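Bulb in bedside lamp dies every few weeks, is it the bulb or the lamp?

Posted in Home and Repair, Wiltstead Neighbors Help Board
16/11/2018

druditz_flat2
Hello everybody. I am living in a rented flat in an old building and I have a problem with light bulbs. In my bedroom they are finished very fast. The last one was working since October only. In the kitchen I have the same kind of bulb from the same pack and it is there since April without any trouble. The package promises many years, so I feel a little bit cheated.

I already changed the brand one time, from Grekia to Imai, and the result is the same. The landlord says that it is normal in old houses. I would like to know if this is true, or if I should ask him to send an electrician. Also, is it dangerous to sleep beside it? I am sorry if this was asked before, I searched but I found only questions about ceiling lights.

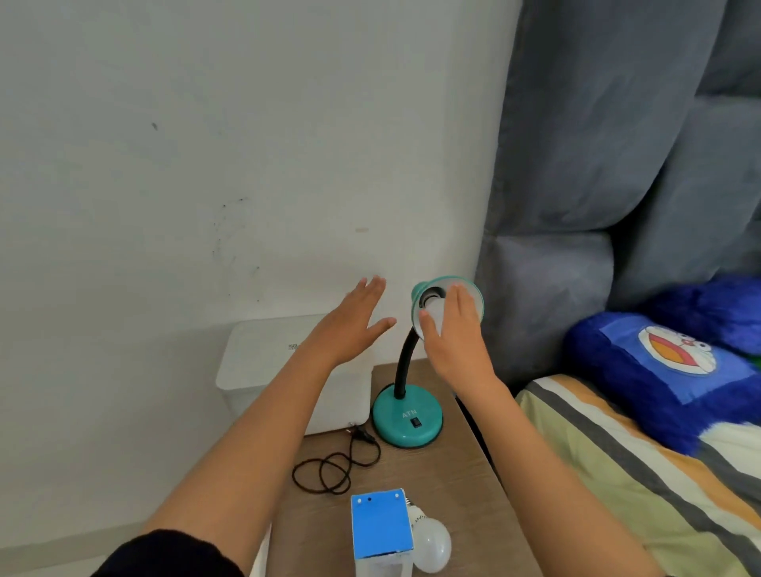

My outlet is behind the bed and two things are connected to it with one extension cord, the lamp and a phone charger. Sometimes the light blinks when I move the bed. The lamp is the kind with a bending neck, and the switch is on the base under the letters ATN, so I do not touch the cord when I turn it on. I do not have a meter and I would prefer not to buy one for a single use.

gridwalker76
Get better bulbs. The cheap ones are all the same, no matter what name is on the box.

oldwire_109
I would not blame the bulbs yet. You wrote that the light blinks when you move the bed, and for me this is the most important sentence. It sounds like a loose contact in the outlet or in the extension cord.

Please do this first. Unplug everything, and connect the lamp directly to an outlet in another room for one evening. Move the cord gently near the plug. If the light stays steady there, the lamp is probably fine and you should look at the bedroom side. Throw away the extension cord if the plug sits loose in it or if you see brown marks.

If the outlet itself is warm, or it makes a small noise, stop using it and write to the landlord the same day. Write, do not call, so you have it on paper. "Normal in old houses" is not an answer. Do not open the outlet yourself.

One more thing, with the lamp unplugged and cold, check that the bulb is screwed in fully.

druditz_flat2
Thank you very much. I will try with the kitchen outlet tonight and I will write to the landlord on Monday.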